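Wartime letters of Irnine wireless operator to be published

The letters of a merchant navy wireless operator from Irnine will be published in full for the first time, more than eighty years after most of them were written.

Clestance, the university-backed publisher, will release the collection on 25th July under the title The Middle Watch. It runs to 589 pages and covers the years from 1940, when the writer, known in the book by his surname, Engström, joined his first ship, to his return home in the winter of 1945.

Engström was the son of a Swedish-born net maker and had worked as a telegraph clerk before the war. He served on eight ships, two of which were sunk under him. He wrote home at nearly every port and kept writing at sea, adding a few lines to the same letter for weeks until there was somewhere to post it. Nearly all the letters are addressed to his older sister, who taught school in Irnine and kept them in order of arrival.

Editor Rafia Qureshi first read the letters while researching a thesis on convoy communications. They had been passed down to a grand-niece, who lent them to her in bundles.

"I was looking for technical detail, how the watches were divided and what the sets were like to work on," Qureshi said. "He does give you that. He also gives you the price of oranges in Freetown and a long complaint about the second mate's singing, and after a while I was reading for those."

The letters passed through the censor and several have lines cut out. Qureshi has marked the gaps and, where a ship's movements can be established from other records, has put the likely port or date in a note. She has left the spelling as she found it. Engström spelled Reykjavik four different ways and never settled on one.

Very little in the letters describes the sinkings directly. The first is covered in a single sentence, in which he tells his sister he has lost his good coat and would be glad of another. A fuller account, written in pencil in an exercise book after the war and evidently not meant to be sent, is printed as an appendix. It describes a night and most of a day in a lifeboat west of Ireland with 20 other men, and names those who died.

The exercise book was not with the letters. It was found separately in a box of radio manuals and had been catalogued as a repair log, as its first pages are a list of valves and resistors.

Qureshi said she hoped the book would send readers back to the merchant crews, whose service was slower to be recognized in Canada than that of the armed forces. Merchant navy veterans did not receive equal access to veterans' benefits until the 1990s. Engström, who went back to telegraph work and later ran a radio repair counter, did not live to see the change. According to his family he seldom spoke about the war and did not attend reunions.

The book includes a glossary of wireless terms, a set of route maps and a short history of each ship. There is also an index of correspondents, although most of those named in it are represented only by replies, his own letters to them having been lost.

An audio edition is being prepared by Onetell, with the letters and the sister's few surviving answers read by separate narrators. The recording was finished in April and will be available on the same day as the printed book. The notes will be left out of the audio version, but the appendix will be read complete.

Clestance is also producing a clothbound edition of 100 numbered copies, which will carry facsimiles of three letters and a page from the exercise book. Orders for that edition go through the publisher only. The standard hardcover will be sold through bookstores.

Qureshi will speak about the letters at the Irnine public library on the evening of publication, and part of the correspondence will be on display in the reading room until the end of the summer. Admission is free but seats must be reserved at the front desk or by phone. 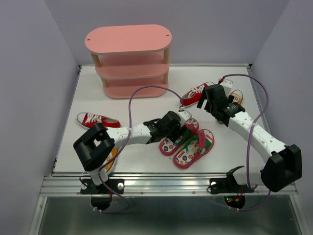
The originals will then go to the county archive, where they can be consulted by appointment. Qureshi is still looking for letters Engström wrote to former shipmates in the late 1940s and has asked anyone who may have them to contact her through Clestance.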